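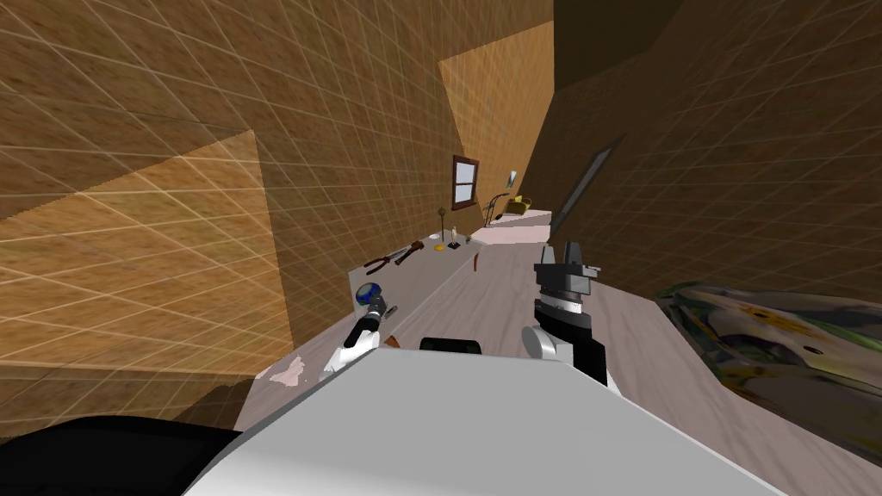 Clirero Bench - simulated two-arm workcell for gripper comparison

Clirero Bench is a software package from Carnlow for trying out grippers, arms and controllers before buying or fitting them. It loads a two-armed robot at a long worktop with a set of small objects to reach for, and runs the same job with whichever parts you have chosen. The results are saved side by side.

What you can swap

Grippers: the standard library holds five models, all parallel types with two fingers. Left and right arms are set separately, so a Rakton gripper can be run on one side and a Lim on the other. Finger length, pad friction and closing force can be edited.

Arms: 4 arm models are supplied. Link masses and joint limits can be changed in the arm file.

Controllers: position, velocity and impedance control are included. You can also connect your own controller over the network port.

Cameras: one head camera and one wrist camera per arm. Each can be moved, or switched off to see how a controller copes without it.

The objects

The object library has 175 items, from hand tools such as pliers to domed and rounded shapes that are awkward for flat fingers. Thin items lying flat are the hardest group for most parallel grippers, and we suggest starting with those if you only have time for a short comparison. Objects can be placed by hand or scattered from a saved seed. Use the same seed for both grippers, otherwise the scores can't be compared.

How runs are scored

Each attempt is logged as held, dropped or missed, with the closing force and the time taken. Our reference set contains 3,835 attempts and comes with the licence. It was put together by Antonina Tkachuk and checked by Seon-mi Seol, who also wrote the scoring notes in the manual.

Limits

Contact is modelled for rigid objects only. Cloth, cable and foam are not supported. Pad wear is not modelled either, so a worn gripper will do worse on a real bench than it does in the package.

Supplied with

Installer and licence key
Object library and reference set
Manual (PDF)
Sample scripts for batch runs

Grippers not in the library can be added from a CAD file - send it to Carnlow support with the mass and stroke.

Page updated 2/14/26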